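Sock-handling project gets a second term at Sterkau technical college

STERKAU — A student robotics project that has spent the better part of a year on laundry will be allowed to go on spending time on laundry, the technical college in Sterkau confirmed in March.

The project, called Skimus, wants a machine that can take a pile of clean clothes and deal with the part of it that people put off. Shirts were considered and dropped early. Towels were judged too easy. That left socks, which are small, limp and in the habit of turning themselves inside out, and the students have been losing to them ever since.

There are 13 students in the group, most of them in their second year of mechatronics. They do not yet have a robot that pairs socks. What they have is a growing library of people doing the job with hand-held grippers, two fingers to a hand, recorded at home on whatever surface a household uses for sorting. A program is then trained on the recordings in the hope that it picks up the idea.

Kitchen tables were the first choice. Beds turned out to be where most households in the group sort their laundry, so beds it is, patterned blankets and all. The software is expected to learn the difference between a sock and a strawberry.

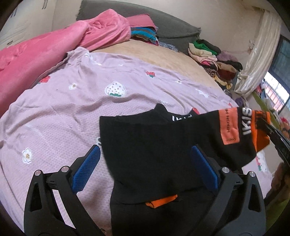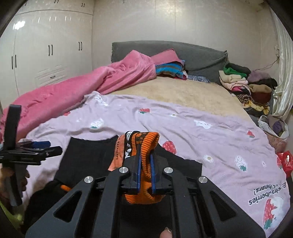
Gripper work on a bed for the Skimus project. The black sock in the first picture has an orange toe.

Anyone who thinks the grippers make it simple is invited to try them at the group's open evening, which starts at 6 in the downstairs workshop. Visitors last term were given a basket of mixed socks and 15 minutes. The best result was four pairs, one of which was later disputed.

The group's own handbook, written by students for new members, is frank on the subject. Ribbed cuffs are described as "friendly." Ankle socks are "not friendly." A full page is given over to the question of which end to grab first, and ends by saying that opinions differ. Labels and tags are to be left on if they came that way, on the grounds that a household robot will meet them sooner or later.

Skimus came out of a course assignment that asked for a device to save its owner time. The teaching staff have noted, in writing, that the hours put in so far would have covered the pairing of every sock in the student dormitory for several years. The students replied that this was true of most engineering.

The work has had some outside interest. Falcão, a small repair and parts shop across the street from the college, has been printing replacement gripper fingers at cost and keeps a box of snapped ones on the counter. The group has also been accepted for the regional student automation meet in Grirnska, where 36 teams will show their projects. Skimus is listed under "household and care," between a window cleaner and a device that waters one plant.

Entrants in Grirnska are asked to give a live demonstration. The students plan to start with a single sock, laid flat, in a color that stands out well from the table. A second sock will be brought along in case things go well.

Households in Sterkau that want to lend clean laundry can leave it at the college front desk, in a bag with a name on it. The college says it will all be returned, and that pairs will be returned as pairs where possible.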